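Forum Guides Members Search
Laundry > Washing > Residue and Stiffness
Last updated: December

Cotton shirts dry stiff after moving to Skarklow

Nele Vogler
Water here tests at 310 ppm hardness. Cotton shirts line-dry stiff. Front loader, 900 rpm spin, powder at the full line. Vinegar in the rinse changed little. Is it the water or the dose?

Genia
Probably both. Run one empty hot cycle with no detergent -- suds mean residue in the drum. Then switch to liquid and add a second rinse. Shake each shirt hard before hanging.

Rowlands
just use a dryer

Cidix
A dryer hides it. Add washing soda to the wash, 3 tablespoons per load, and give it a few loads. Fold only when fully dry.

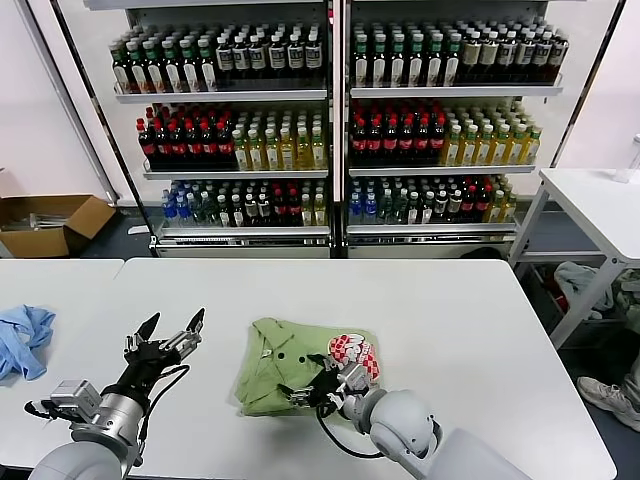
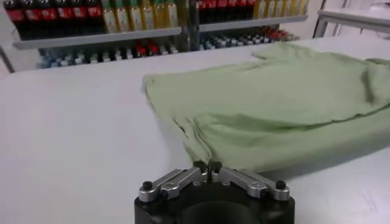
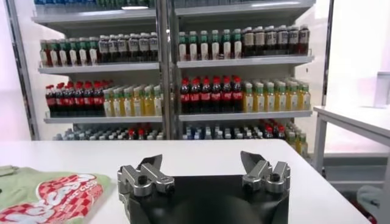
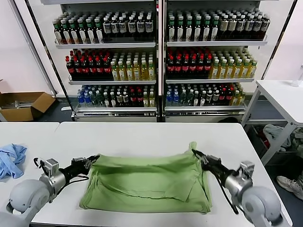

Related: Folding and Storage
Stiff cotton holds a crease along the fold line. Steam it before stacking.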